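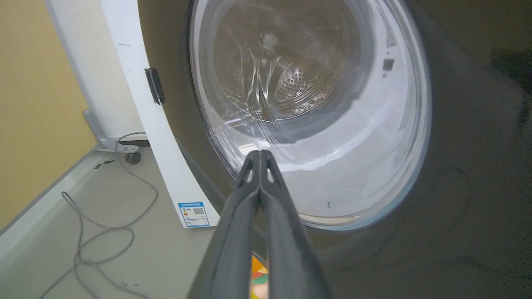

Kerine 6, two months in

Bought the team license in April, been running it most days since. Short version: good planner, decent perception, tooling that feels like it was written by three people who don't talk. Long version below, typed between runs so excuse the mess.

What it is, for anyone who landed here from search. Kerine sits on top of your existing arm drivers and does perception, motion planning and task sequencing in one package. No hardware. You bring the arms and cameras, it brings the brains. We came over from Dudby, which we'd used forever and mostly liked, except the planner fell over any time the wrist got near something big and curved.

Laundry is our whole test bench right now. Front loader, basket on the floor, soft things to move. Sounds easy. It's not, glass doors are murder on depth sensing.

Install

Took a morning. The installer wants its own Python and will happily stomp on yours, so use a container. License check needs network the first time, then it leaves you alone. Docs say the calibration wizard takes six poses. Do more. With six I got an offset at the fingertips I could see by eye, with a dozen or so it went away.

Perception

Best part for me is how it treats glass. Dudby would give us a hole where the door was, or a blob of junk points floating in the drum from ceiling light glare. Kerine flags the whole region as "untrusted surface" and fits a shape to the rim instead. Then the planner keeps the fingers off it. You can tune the margin. Default is way too timid, the arm just sits there and sulks, I run it at half.

Dark front panels still come out patchy. No fix that I found, other than drawing a box by hand in the scene editor. Which works, but you redo it every time the machine shifts.

Small soft objects are fine. Segmentation grabs plush toys first try nearly always. Baskets with lots of little holes in the sides, less great — the side walls flicker in and out of the map and the planner thinks it can reach through. Set the container prior to "solid" and it stops. That option is three menus deep and off by default, no idea why.

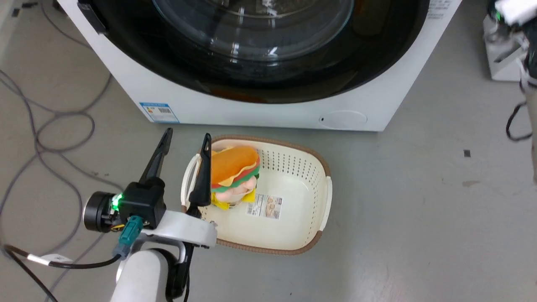
Gripper at the basket rim, plush sandwich inside. Loose cables on the floor don't get mapped at all, too thin.

About those cables. Anything skinny and flat on the floor gets filtered as noise. OK for a fixed arm, I'd be nervous on a mobile base. There's a forum thread on it, no answer from the devs yet that Ive seen.

Planning

Fast. A reach from above the basket to the door opening used to be long enough under Dudby that I'd look at my phone. Now it's just there. Paths look sane too, no weird elbow flips for no reason. Two arms sharing the same space works if you tell it about both up front. Add the second one later and it will not recheck stored paths against it!! Found that out with my hand on the e-stop. Clear the cache, then plan again.

Grasp planning is average. Likes to come in from straight above even when the rim is in the way. I ended up adding the Pillai grasp plugin, free, and that gives you slanted approaches. Should be in the box frankly.

Tooling

Ugh. The log viewer looks like 1970 and can't scrub backwards. You hit play, you miss it, you start over. Camera streams aren't lined up with joint data unless you tick a sync box at record time, and if you forgot, too bad. Exporting to Hultomura format works but drops the gripper width channel, so I wrote a script for that. It's 78 lines and I resent every one.

Behavior editor is nicer. Drag blocks around, wire up retries, done. Text file underneath so it diffs okay in git. Undo only goes back one step though.

Error messages: "Plan failed (code 900)". Thats it. I've hit 900 for a bad joint limit, for a stale camera frame and for a typo in a block name. Same code. Turn on verbose logging from day one and save yourself the afternoon.

Support answered email same day, twice, and once not at all.

Good
Glass handling, planning speed, soft object segmentation, plain text behaviors

Bad
Log viewer, code 900, stored paths not rechecked, thin stuff on the floor invisible, timid defaults

Worth it? If you work near glass or anything shiny, yeah, I'd pay again. For plain tabletop pick and place I'd stay on Dudby, it's cheaper and the log viewer there scrubs both ways. Next release is supposed to redo the viewer, will update this if it does.

Edit: the margin setting resets when you update. Write yours down somewhere.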